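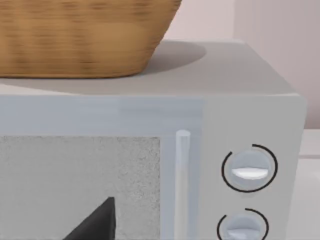
微波炉顶面与编织篮

家庭厨房物品编号与盘点表的建立方法

适用范围

本文说明如何为一间普通家庭厨房建立物品编号、位置代码和盘点表。方法由Clifford Chan在Bunatness的一处合住公寓里整理,后经Manon Hiebert修订了耗材部分。全部工作可以用纸笔完成,也可以用任意电子表格软件完成。文中的截取字段、公式写法以电子表格为准,纸质版见末尾附注。

食品类和非食品类使用同一套编号,但分开盘点。药品、证件和清洁用强酸强碱制剂不纳入本表,应另行登记并单独存放。

准备材料

电子表格软件,或横线本一册。
可移除标签纸,宽度以能写下五个字符为准。
油性细头笔。
厨房平面草图,手绘即可,不要求比例。
食品秤,用于散装干货的首次登记。

Skelleo标签机可以替代手写标签。使用时把字号设为最小一档的上一档,最小一档在覆膜后数字3和8难以区分。手写标签没有这个问题,但遇油后需要更换。

第一步:划分位置

先画位置,后登记物品。顺序颠倒时,位置代码会跟着物品走,后期几乎都要返工。

位置代码由一个字母和一个数字组成。字母表示区域,数字表示区域内的层或段。区域按以下规则命名:

A:吊柜
B:地柜
C:台面
D:抽屉
E:冷藏与冷冻
F:墙面挂件
G:电器顶面及其他临时承放面
H:厨房以外的备用储存处

吊柜和地柜从左至右分段,每段内从上至下分层。如果一段内不止一层,在数字后加小写字母,例如A2b表示左起第二段吊柜的中层。台面只分段,不分层。抽屉从上至下编号。

G区经常被遗漏。冰箱顶、微波炉顶、烤箱顶在日常使用中会承放物品,但多数人画平面图时把它们当作设备,没有当作位置。处理办法是同一件电器给两个身份:作为物品,它有自己的编号;作为承放面,它有一个G区位置代码。放在上面的篮子登记到G区代码下,篮子本身再按容器处理,见第三步。

G区位置在登记前需要核对电器说明书中关于散热和顶部承放的要求。各型号规定不同,说明书不允许放置物品的,该位置代码照常保留,状态栏填“禁用”。保留代码便于盘点时发现误放的物品。

位置代码确定后,在草图上逐一标注。草图拍照留存一份,原件贴在柜门内侧。

第二步:确定编号格式

物品编号由类别字母和三位流水号组成,中间用短横线连接。流水号从001起,到999止。单个类别超过这一上限的情况在家庭厨房中可以忽略。

类别字母如下:

K:炊具和刀具
T:餐具和杯具
M:电器
R:容器
S:干货和调味料
L:冷藏冷冻食品
N:耗材,如保鲜膜、滤纸、垃圾袋

类别字母与位置字母不重叠,目的是让口头报码时不产生歧义。听到“R”即知是物品,听到“G”即知是位置。

流水号一经使用不再回收。物品损坏或送出后,该行保留,状态改为“注销”。回收旧号会使历次盘点结果无法对照,这一点在多人共用的厨房里尤其明显。

成套物品只给一个编号,数量写入数量栏。成套的判断标准是能否互换:六只相同的碗给一个号,碗与配套的盖子如果可以单独使用,则分别给号。锅与锅盖默认合为一个号,备注栏写明“含盖”。

第三步:处理容器

容器是整张表中最容易出错的部分。篮、盒、罐、托盘既是物品,又是位置。本方法采用父级编号字段处理这一关系。

每一行增加一栏“所在容器”。物品直接放在柜内或台面上时,此栏留空;物品放在某个容器里时,填该容器的R类编号,位置栏同时留空。容器自身的位置栏填写实际位置代码。这样移动一只篮子时只需修改一行,篮内各物品的位置由公式推出。

公式写法:设编号在A列,名称在B列,所在容器在C列,位置在D列,最终位置在E列。E列公式为

=IF(C2="",D2,VLOOKUP(C2,A:D,4,FALSE))

公式只支持一层嵌套。容器内再放容器的,例如篮中放罐、罐中放茶包,按以下方式简化:罐内只有一种内容时,罐与内容合并登记为一行,类别取内容的类别;罐内有多种内容时,把罐从篮中取出单独放置。两层以上的嵌套在表格中可以实现,但盘点时耗时过长,不建议采用。

密封要求不同的容器应在备注栏区分。编织类容器透气,适合放袋装且未拆封的物品;散装面粉、豆类和糖应使用带密封圈的硬质容器。Derkach方形罐的罐盖与罐身各贴一张标签,两张编号一致,防止清洗后错配。

标签位置按容器类型统一:

硬质罐:罐身正面下三分之一处。
纸盒:短边侧面。
编织篮:标签纸不易附着,改用硬卡片打孔后以棉线系在提手或边缘处。
抽屉内托盘:前沿内侧。

第四步:首次登记

首次登记按位置进行,一次只清空一个位置。不要把整间厨房的物品全部取出。清空、擦拭、登记、放回四个动作完成后,再处理下一个位置。

登记顺序为A、B、D、F、C、G、E、H。冷藏冷冻放在靠后的位置,登记时冰箱门打开时间应尽量短,可以先拍照再对照照片录入,冷冻层尤其如此。

每行必填字段:

编号
名称
数量
单位
所在容器
位置
状态

选填字段:

到期日
最低存量
备注

名称采用“通用名+区别特征”的格式,例如“汤锅 双耳 大”“面粉 中筋”。品牌只在影响替换时填写。避免使用“旧的那个”“常用”一类名称,Yvette Chisholm在复核时退回的条目大半属于这一类。

数量单位预先固定。干货一律用克,液体一律用毫升,成件物品用件。开封后的散装干货连容器称重,减去空罐重量后录入。空罐重量写在罐底标签上,以后每次盘点直接相减。300克以下的余量按实际读数填写,不取整;超过这一数值的取到十位。

按Clifford Chan的记录,该公寓首次登记得到将近300行,由两人配合完成,一人报数,一人录入。单人操作也可行,但建议先录音再转录,避免来回擦手。

第五步:设定最低存量

最低存量只用于S、L、N三类。其余类别不填。

计算方法:取一次采购间隔内的用量,再加上一次采购失败时需要的用量。一次采购间隔用量未知的,先空置,待第二次盘点后用两次差值推算。凭印象填写的数值普遍偏高,会导致重复购买。

Manon Hiebert对耗材部分的修订如下:成卷耗材按卷计,不估算剩余长度;正在使用的一卷不计入存量。滤纸、垃圾袋等成包耗材同样只计未拆封的包数,最低存量统一设为2。该规则牺牲了一部分精度,换来盘点时不需要拆看。

低于最低存量的行用条件格式标色。条件公式中,数量在F列,最低存量在G列:

=AND($G2<>"",$F2<$G2)

采购清单由筛选得到,不另行维护。采购清单与盘点表分开手写的,两者会在短期内脱节。

第六步:定期盘点

盘点分为快速盘点和完整盘点。

快速盘点每周一次,只查S、L、N三类中设有最低存量的行。固定在采购前一天进行,上述公寓定在Thursday晚间,即星期四晚饭后。

完整盘点每季度一次,覆盖全部位置。操作时按位置代码打印或筛选,逐一核对。核对结果只有以下几种:

一致:不作修改。
数量不符:修改数量,旧值写入备注。
位置不符:先把物品放回登记位置。同一物品连续3次位置不符的,修改登记位置,以实际使用习惯为准。
表中有、实物无:状态改为“待查”,下次盘点仍未找到的改为“注销”。
实物有、表中无:按新物品登记。

完整盘点时,G区和C区应放在当天最后。前面各区盘点中取出而未归位的物品通常停留在这两处。

多人共用时的权限

表格存放在共享位置,例如Cilel的共享文件夹。编辑权限按下列原则分配:

所有人可以修改数量。
位置和编号只由一名维护人修改。
删除行的权限关闭。

维护人按季度轮换。交接时由前任和后任共同完成一次完整盘点。Tyson Bergeron曾试行由所有人自由新增编号,一个月后出现多组重号,后改为先在“待编号”工作表中填写名称和位置,由维护人统一给号。

个人专有物品在备注栏写姓名首字母,不单设类别。冷藏冷冻食品中的个人物品另加到期日,过期后由本人处理。

常见问题

一件物品在两处使用,登记在哪里?
登记在清洗后放回的位置。使用时的停留位置不登记。

刀具放在抽屉里,标签无法粘贴,怎么办?
标签贴在刀套或刀架槽位旁,刀身不贴。槽位与编号一一对应,没有固定槽位的刀以照片登记,照片文件名即编号。

标签粘在洗碗机清洗的物品上会脱落,怎么办?
餐具和炊具不贴标签,只在表中登记。贴标签的范围限于容器、电器和柜内层板。

电器的附件如何编号?
随机附件与主机共用编号,数量栏填1,备注栏列出附件名称。微波炉转盘、搅拌机刀头均按此处理。附件单独存放时,备注中写明位置代码。

搬动家具或更换柜体后,旧位置代码能否沿用?
不能。原代码注销,新位置使用新的数字。草图同步重画,旧草图注明停用月份,例如“9月停用”,与旧表一并保存。

到期日有多个批次时如何填写?
同一物品不同批次只占一行,到期日填最早的一批。最早一批用完后改填下一批的日期。

纸质版附注

纸质版每个位置占一页,页首写位置代码。容器单独占页,页首写容器编号,并注明容器当前所在位置,该处用铅笔填写。最终位置由翻页查得,不需要公式。注销的行用单线划去,保持原字可读。流水号使用情况记在封底内页,每个类别记录已用的最大号。

修订说明

Kendra Lemieux指出,早期版本的登记顺序中遗漏了H区,现已补入。公式部分改为按列写明,字段名称与列号的对应关系以各自表格为准,插入新列后需检查VLOOKUP的第三个参数。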